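Subject: Re: [Fenden-share] cubby shelf, who gets what

Tamás Tóth wrote:
> Hi all, the gray shelving is filling up again. Can we agree who has
> which cubby before August? Also I'd like the bottles kept in a clear
> bin so people can see what's in it without pulling everything out.
> And do we label or not?

Quick one, running out the door at 4.

Bins – yes please, clear ones. I ordered from Masetti last time and they fit the cubbies fine, 12 for the lot. Bottles go in standing up, caps tight. Not lying down, we had glue all over the Moriarty boxes last winter and I'm the one who scraped it off.

Labels – on the bin, not the shelf. Bins move, shelf doesnt. Masking tape and a marker is plenty.

Top row for bottles, bottom row for heavy stuff. Paper and card can go over to the Clokgate cupboard, theres space now that the old catalogs are gone. Anything with no name on it by the end of August goes in the give-away box.

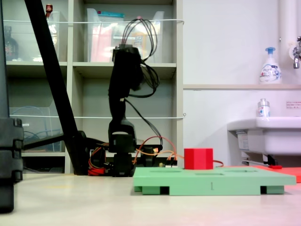 Can glass and plastic bottles share one bin?

Fine by me as long as the bin isn't crammed, put the glass to one side and the small ones next to it.

Tamás, can you do the list of names? I have 17 people on mine but I think its out of date. Will bring the tape.

Rest later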